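# The coffee corner is open!

March 1, 2018 – It took us a while, but the second-floor kitchen at Ostemlow finally has a proper place to get a hot drink, with the Keurig front and center and a carousel of pods right beside it.

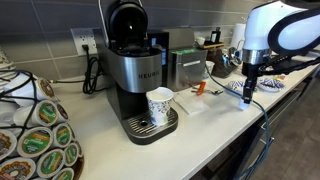 ## What to drink

Saqib Awan did the first order and went big: 288 pods, mostly coffee, with a good handful of decaf for the afternoon crowd. I have been working my way through them since we set up (purely for this newsletter, of course) and my favorite so far is the Baloch dark roast with a lot of milk. It's wonderful! The Gorkach hazelnut is sweeter than I expected, and two people on the design side have already asked for more of it, so get yours while the box lasts.

If you like your coffee strong, pick the smallest cup size. The same pod makes a much better drink that way, and you can always run a second one.

## Using the brewer

Lift the top, drop in a pod, close it firmly and set your cup on the drip tray. When you're finished, please take the old pod out and toss it. The water tank gets low by midmorning on busy days, so top it off if you're the one who notices – the filtered tap on the left side of the sink is best.

Paper cups are there for visitors and for anyone who forgot a mug. We bought a sleeve of 80 and I would love to see it last until the end of the month. Bring a mug from home! Ugly ones are very welcome.

## Coming up

The Trondness office is sending over a box of teas, including a ginger one they rave about, and we'll put those out as soon as they arrive. Saqib is also pricing a reusable pod that you fill with your own grounds. If you'd want to share one, add your name to the sheet on the fridge.

Pod requests go to Saqib at extension 2423. The next order goes in when we're down to the last 2 boxes, so tell him what you like and, just as useful, what you'd skip.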